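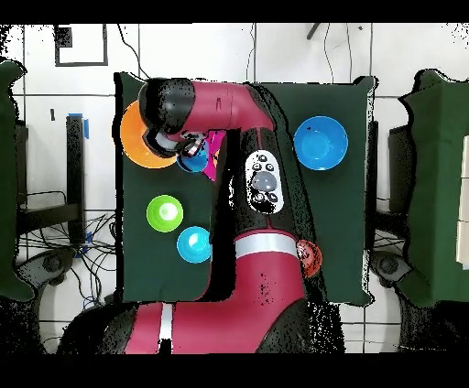

An orange plate on the green tablecloth.

About Tuominen

Tuominen rents tableware and table linen for weddings, family parties, club dinners and company lunches. We are a small company with six people on staff. Irja Lappalainen started the business with a van and one set of white plates, and she still runs it.

What we rent

We stock plates, bowls, glasses, flatware, serving dishes, tablecloths and napkins. There are 4,000 plates in the warehouse, in 20 patterns and plain colors. The largest event we have supplied so far was a dinner for 430 guests.

Our everyday line is called Jundodo. It is heavy, stacks well and suits outdoor meals and buffets. Vallier is the formal line, with a thin rim and matching cups and saucers. Bellutum is the name of our linen range. It comes in cuts for round and long tables, and napkins can be ordered in the same color or a different one.

How it works

Send us your date, the number of guests and a rough menu. We reply with a list and a price. You can come to the showroom and set a place with the pieces you are considering. Please call first, as we are sometimes all out on deliveries.

Orders go out the day before the event. Plates travel in divided crates and glasses in racks, with a packing sheet on top. Scrape off the food and put everything back in the crates it came in. You do not need to wash anything. Linen goes in the bags provided, and please shake it out first and check for forks.

Pickup is normally the next working day. Sunday pickup can be arranged for an extra charge if your hall needs to be cleared. Broken or missing pieces are billed at replacement cost, and the price for each piece is printed on your packing sheet.

The showroom and warehouse share one building, with the entrance at the side by the loading door. We close for two weeks in January to take stock and retire chipped pieces. Retired plates are sold by the crate when we reopen.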